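Punadetti Bedding Handling Project
Progress report to the Gumine fund, second period

Summary

We said at the end of the first period that the bed-making work was on schedule. It was, for most of a month. In November we stopped recording at the bed after a fault in the grippers, and a good part of this report is about that. The money is fine. The schedule has been better.

What was done

Recording of the bed tasks (pulling a sheet flat, turning back a duvet, clearing small items) began as planned. We kept 1,979 takes. A further 533 are set aside because they were made with a gripper we no longer trust, and they stay out of the training set until somebody has gone through them. That job has had few offers.

The first policy trained on the kept takes runs on the arm at Fostbridge. It can find the edge of a sheet. Its opinion of what to do next varies.

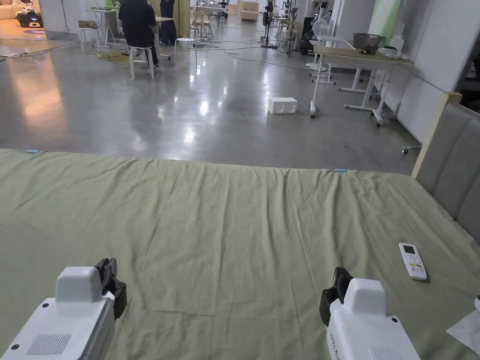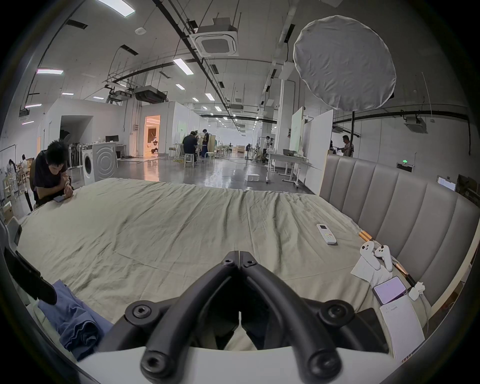

The fault was in how the jaws report their opening. Over a long session the reading drifted, so a jaw closed on fabric was logged as slightly open. Each take looked fine when played back, and our checks passed it, having been written by us to look for problems we had already thought of. The arm then learned that the correct way to hold a sheet is to nearly hold it. Small hard things gave the game away. The white air-conditioner remote on the bed has a known width, and when we compared that with the logged opening of a jaw gripping it, the remote had apparently put on weight since the morning. We should have been checking against something rigid from the start, and now we do.

The safety matter

While we were chasing the drift, the arm at Fostbridge closed on a fold of duvet, decided it had missed, and closed harder. It then lifted. The duvet came up, the tray beside it went over, and the operator pressed the stop. The arm stopped as it should. No one was hurt and the tray was not expensive.

We have treated it as a reportable event all the same. The force limit had been raised for an earlier test and never put back. It is now set in the controller, where it takes two people to change it, and the operator stands behind a marked line.

What changes

Jaws are zeroed against a Murín gauge block before each session and again every 14 takes. This is tedious and the operators have told us so. A take is rejected if the two readings disagree. The 3 worst grippers have gone back for new sensors.

Next period

We expect to finish going through the set-aside takes, retrain, and repeat the duvet test at the lower force limit. The tray will be moved first. We ask that the second milestone be shifted by one month, with no change to the budget.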